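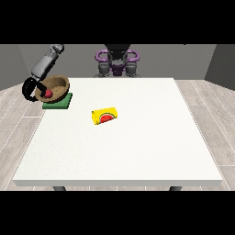
설거지는 아직 제 몫입니다

안녕하세요, 다들 잘 지내셨지요? 지난번에 집안일 로봇 이야기를 꺼냈다가 댓글이 제법 달려서, 오늘은 차 한 잔 옆에 두고 그 이야기를 좀 길게 해볼까 합니다. (짧게 쓴다고 해놓고 늘 길어지는 거, 오래 오신 분들은 아시지요.)

저희 집은 식구가 4명인데도 저녁을 먹고 나면 식탁이 꼭 잔칫집 같아요. 그릇을 옮기고, 받침을 치우고, 컵을 한쪽으로 모으고. 하나하나는 별일 아닌데 매일 하자니 참 귀찮습니다. 그래서 '이런 건 이제 기계가 해줄 때도 되지 않았나' 하고 찾아보기 시작한 거예요.

예전 직장 동료인 하지크 탐부난(Haziq Tambunan) 씨가 요즘 로봇 시뮬레이션 쪽 일을 하고 있어서 물어봤더니, 그릇이랑 컵 같은 걸 가상의 식탁 위에 놓고 로봇 팔로 집고 옮기는 연습을 시킨다고 하더라고요. 저는 그 얘기를 듣고 조금 웃었어요. 우리 둘째가 세 살 때 하던 연습이잖아요! 그런데 생각해 보면 얕고 둥근 그릇은 가장자리를 잡아야 하고, 안에 작은 빨간 공이라도 하나 들어 있으면 기울였을 때 굴러 나올까 신경을 써야 하지요. 우리는 그런 걸 손끝으로 그냥 아는데, 기계한테는 전부 숙제인 모양입니다.

하지크 씨네 팀에서는 과제 하나를 900번씩 돌려 본다고 해요. 저는 설거지를 900번 하라면 집을 나갈 것 같은데 말이지요. 그중에서도 제일 까다로운 게 뭐냐고 물으니 컵이래요. 세게 쥐면 밀리고, 살살 쥐면 미끄러지고, 들다가 조금만 기울어도 다음에 내려놓을 때 자세가 달라진다고요.
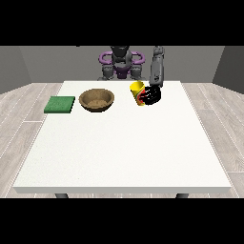

빔잇콤(Bimitcombe), 5월

창밖에 비가 와서 이어 씁니다. 노란 컵이 집게에 잡혀 식탁에서 살짝 들려 있는 걸 한참 들여다봤어요. 약간 기울긴 했지만, 저도 졸릴 때는 컵을 딱 저렇게 듭니다. 옆에 있는 갈색 그릇은 비어 있고 초록색 네모난 것도 얌전히 놓여 있으니, 우리 집 저녁 식탁에 비하면 얼마나 단정한지요.

그럼 지금 당장 한 대 들일 만하냐고 물으신다면, 저는 아직 기다리는 쪽입니다. 정해진 물건 몇 개를 평평한 상 위에서 다루는 것과, 밥풀이 말라붙은 그릇이 젓가락과 엉켜 있는 싱크대는 아무래도 다른 세상이니까요. 하지크 씨도 그 말에는 고개를 끄덕이더군요. 대신 공장이나 가게처럼 물건이 늘 같은 자리에 오는 곳이라면 훨씬 빨리 쓰일 거라고 했습니다.

남편은 벌써 식기세척기 옆자리를 비워두자고 하는데, 거기는 김치통 자리라서 안 됩니다. 토요일에는 밀린 냉장고 정리를 하고, 그 이야기도 사진이랑 같이 올릴게요. 혹시 집에서 로봇을 써보신 분이 계시면 (청소기 말고요!) 댓글로 꼭 알려주세요.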